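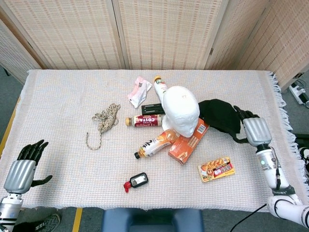 1. Question de départ

Le club de Driltar a changé d'entraîneur en cours de saison, et la presse locale a tout de suite parlé d'un « effet Justamik », du nom du centre de formation d'où vient le nouveau coach. Nous voulions vérifier si cet effet existe. Disons-le d'emblée : nos chiffres ne permettent pas de l'affirmer.

2. Données

Nous avons relevé 2 907 passes sur les matchs disputés avant le changement et 1 929 sur ceux d'après. Le relevé a été fait à la main, à partir des vidéos du club, ce qui laisse une marge d'erreur que nous n'avons pas su mesurer. Les entrées au stade Wasilewska n'ont été notées que pour un seul match, en avril : 379 spectateurs. On ne peut rien en tirer.

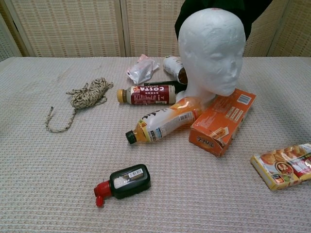 Le changement d'entraîneur explique-t-il les meilleurs résultats ?
Rien ne le prouve. Le calendrier était plus facile après son arrivée et deux titulaires revenaient de blessure.

3. Limites

Le logiciel Menus, que nous avons utilisé pour classer les passes, compte comme « réussie » une passe déviée par l'adversaire. Nous avons corrigé les cas repérés, sans doute pas tous. Une seule saison reste un échantillon trop mince, et les articles qui concluent avec moins que cela nous laissent perplexes.

Rapport rendu le 12/8/23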